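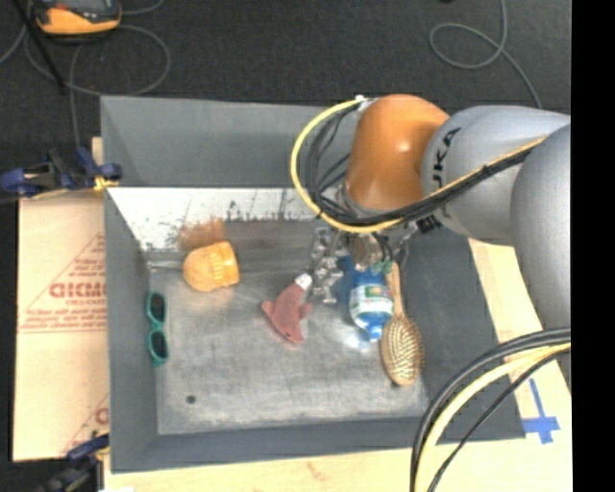 Sorting day, bin one. The hairbrush and the blue bottle ended up side by side.

Ji-hoon Seol
Okay, I love sorting a mixed bin!! A big gray one on a pale wood table is my favorite setup — high sides, nothing rolls off onto the floor.

Bottles are my first pick every time. The blue one has its cap on, so it can go straight over to the bathroom shelf.

Then the hairbrush. Wooden rim, pale bristles, slim handle. I've been a wooden brush person since January and I'm never going back (my old plastic one snapped in my bag).

Soft toys go last. There's something red and plush in there and it already has a spot picked out on the couch.

My list for the whole apartment was 285 things long when I started. I'm so happy with how it's shrinking!

Bin two is all kitchen stuff — lids, mostly. Tell me how you store yours, I want every idea you've got.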